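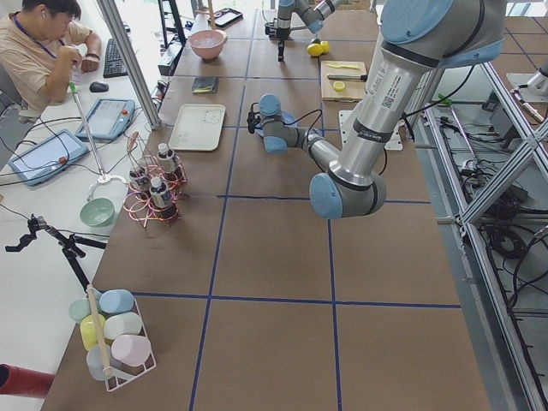 Robot demonstrators wanted, part time, starting in March

Hi! I'm Prasetyo Osman and I run data collection at Horkeck. We're looking for people to join us at the tables and help build up Idari, our set of kitchen and tabletop examples. If you've ever looked at a sink full of dishes and felt an odd urge to put everything in exactly the right spot, please keep reading.

The job is showing a pair of arms how ordinary things get done. You guide them through a task, start to finish, and we record it. Pick up a cup, set it in the basket, move a plate over one square, go again. Each run is saved as one example and the learning folks train on the whole pile. We want 3000 finished examples in this round and we have 900, so there's plenty left for you!

Our tables are split into squares with blue tape, and each task sheet tells you which square an item starts in and which one it goes to. You'll get used to thinking in squares pretty fast (I now do it with my groceries). Between runs you put everything back, but a little differently each time — turned a bit, nudged over, swapped with its neighbor. The model needs that variety, and it's the part of the job that takes the most imagination. 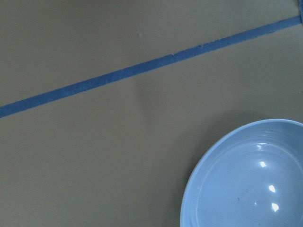
Wrist camera view: light blue bowl, blue tape, lots of bare table.

You don't need a degree or any robot experience. Kamarul Manurung does all the training himself, and he's very patient with people who bump into things. You'll spend your first 3 shifts with him before you record anything that counts. What I do care about is steady hands, decent eyesight (glasses are fine) and being okay with doing the same small thing over and over without getting sloppy. You should also be comfortable saying "that one was bad, toss it." A bad example we keep costs us a lot more than one we throw out.

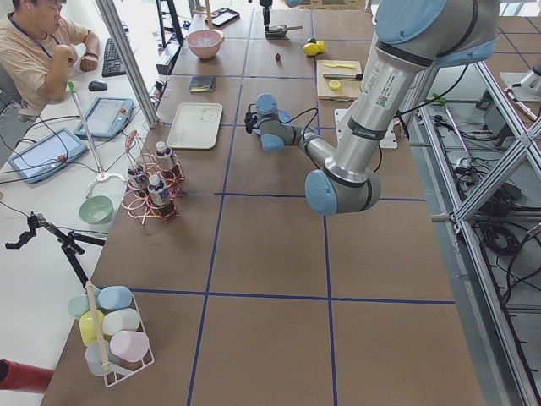

Shifts are four hours, mornings or afternoons, and we work in pairs. One of you demonstrates, the other sits at the desk, keeps the log and stays close to the stop buttons, and you trade places every half hour. We'd like at least 2 shifts a week from you. Sunday shifts pay extra and they do go quickly, so tell me up front if you want those.

Pay is hourly, training included. Wear closed shoes, tie back long hair, and leave dangly bracelets at home. You need to be 18 or over.

To apply, send a few lines to me at the Horkeck front desk, with "Idari tables" at the top. Skip the formal cover letter — just tell me when you're free and about something fiddly you like doing. Knitting, model trains, fixing watches, frosting cakes, all good! Kamarul and I read everything and we'll invite you in for a short tryout at the table.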